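Ticket 167: Bag handles stretch when packing the display fruit
Status: open
Opened: Saturday, April 30, 2022
Product: Sakport carrier bags, pink, printed

Hello, I am writing about the pink bags which we use for packing the artificial fruit. When the bag is lifted by both handles, the plastic becomes long and thin near the top. On two bags from the last pack, one handle tore completely. The fruit is light, so I did not expect this.

I tried already to put clear tape on the inside of the handles, with one layer and then with two. It holds better, but the tape makes folds and the opening does not stay wide. I also tried to put the fruit with the stem up, so that it does not catch the plastic. 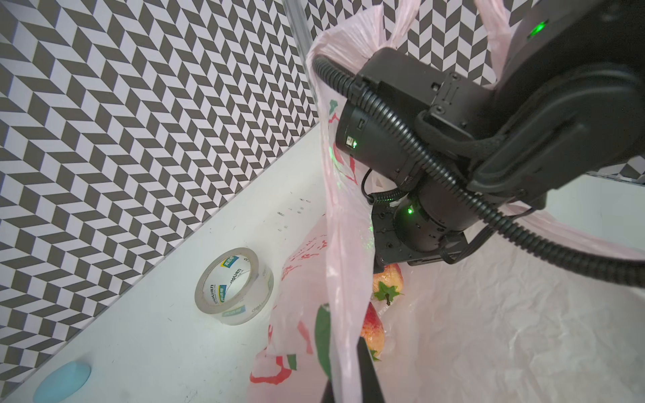
Peter Polák: We had the same with the pack of 90 from Briggs. Please do not tape the handle itself, tape only the place where it joins the bag, 3 cm on each side. And can you tell me the lot number from the outer wrap?

Thank you for the quick answer. The outer wrap is thrown away already, I am sorry. I taped five bags in your way and the opening is now good. One handle is still becoming thin, but it did not tear. I will keep the torn bags until you decide about the replacement.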